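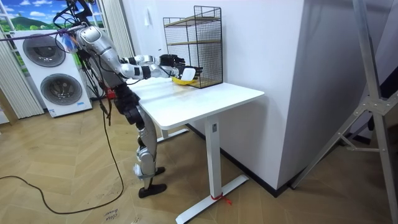 Which shelf height works best in the mesh cage when it lives on the standing desk?
The middle one, halfway down. Small parts go there first, and the upper shelf is kept for things we rarely touch.

October, bench notes, Stallton workshop

Started 13:15, desk set low. The cage is staying in the back right corner against the wall. Tried it nearer the front last week and lost too much desktop. At the back there is still room to lay things down before they go in.

Both shelves are wood and sit on the mesh without screws. The middle one slid when I pushed on it with a thumb. Added 2 zip ties at the rear, none at the front so it can still be lifted out. Upper shelf left alone.

Emptied the Nirow parts box and sorted it. Count came to 557 pieces, 13 of them with no label. Those are in a cup on the windowsill until someone claims them. If they are yours, write on the cup.

Raised the desk to full height with the cage loaded. Some sway at the top but nothing moved on the shelves. Lowered it again. Please keep the heavy Zemudine spools off the upper shelf, the cage is tall for its width and I don't want it tipping.

Red strap on the desk foot stays where it is for now. Ends need tucking in.

Still to do:
- felt under the cage so it doesn't mark the desktop
- shelf labels (Grgić tape, the wide roll)
- ask if the second cage can have its shelves at the same height

Stopped 18:15. Desk wiped, lights off at the back.

3 comments | Shared 2 times

Recent entries
Drawer liners, second try
Desk column squeak
Where the wide tape went

Stallton workshop notebook | Contact | Back to top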